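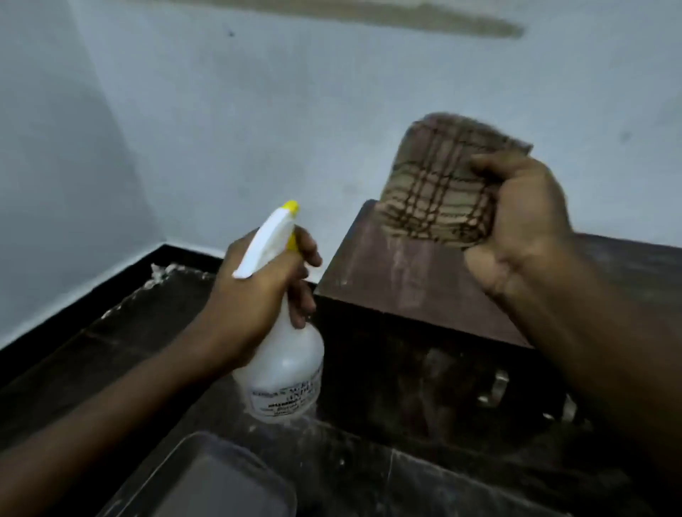 From: Loan Châu
To: cell-upkeep list
Date: 2025-03-17
Subject: Re: Trevor faulting out after the sanding job next door

Quick one, I'm between shifts. Hamidreza wrote:

> Trevor stopped 7 times Saturday, same fault every time, gripper vacuum low.
> Swapped the cups, no change. Filter on the Oltix unit was gray all the way
> through. Do I need to pull the whole valve block or can it wait until the
> July shutdown? Also what are you people using on the dust, the vacuum just
> moves it around.
> Hamidreza Shahbazi, Bemcombe

Don't pull the block yet. Filter first, then the little screen behind the fitting, everybody forgets the screen. Ours was packed solid. New filter, blew the screen out from the back side, regulator back to 80 psi and the fault cleared. If it still trips, listen at the elbow on axis 4, we had a Utex hose rubbed thru there.

Then home it and run it empty for 8 cycles before you put parts in. We skipped that once and had to re-teach the place position, 920 mm reach and it was off just enough to clip the fixture.

Order we do it in:
air off, bleed it down, lock the cell
filter and screen
cups, wipe the lips only, no solvent
sensor windows, dry lens tissue
floor and anything stored near the intake, last 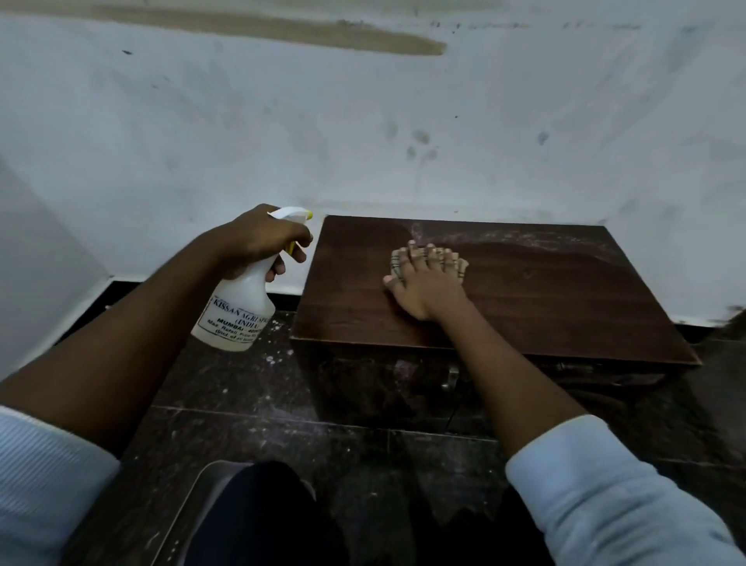
Dust, your other question. Damp cloth and a trigger bottle, skip the compressed air, it all lands back on the sensors by lunch. Spray the lid and wipe toward yourself, one hand on each. On the dark wooden box you can see how it goes, the near part of the lid has its grain back and the far part behind the hand is still white and streaky. Leave the floor till after or you do it twice, there's specks all round the base of that box. Never spray at the cabinet or teh connectors, put it on the cloth for those.

Write down your vacuum reading before and after, I want to compare with ours. Cell is back on at 2 so I'm off the list til tonight. If you do end up needing a valve block we have a used one, ask before you order

Loan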